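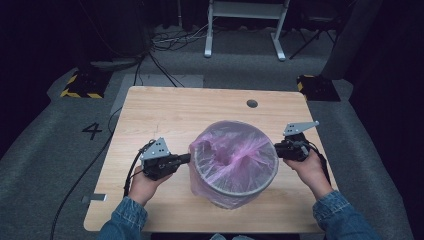
Re: [Tretwood-shared] Bin liners, second floor

Biljana Gashi wrote:
> The small round baskets keep losing their bags. I emptied
> the one near Vidmar's desk at 4 and the bag had slid right
> down to the bottom with paper on top of it. Are we buying
> the wrong size, or is there a way of putting them in that
> I'm missing? Also, can we please finish the pink ones
> before anyone orders more.

Hi Biljana,

The size is fine. The pink bags are wide for those baskets, so there is a lot of extra plastic at the top, and it has to go over the rim and down the outside. If it only just reaches the rim, the first heavy thing pulls it in.

What I do is put the basket up on a table so I'm not bending. The light maple-colored tables are a good height. Open the bag all the way first, push the bottom down with your fist to get the air out, then fold the top over the gray rim all the way around. If it still feels loose, gather the slack on one side and tie a small knot in it on the outside. Don't leave it bunched up in the middle of the opening — people drop things on top and the whole bag goes down with them.

We have 2 rolls of pink left in the supply closet, plus a box of 500 clear ones from Curnier that are meant for the tall kitchen bin. Please don't use those in the round baskets. They are far too long and we ran short in June.

I counted baskets for the order and got 22, including the ones at Cirnville. If somebody over there has a different number, write to me directly and I'll fix the sheet before it goes in.

The basket with the cracked bottom is still by the back stairs. It can go out with the recycling.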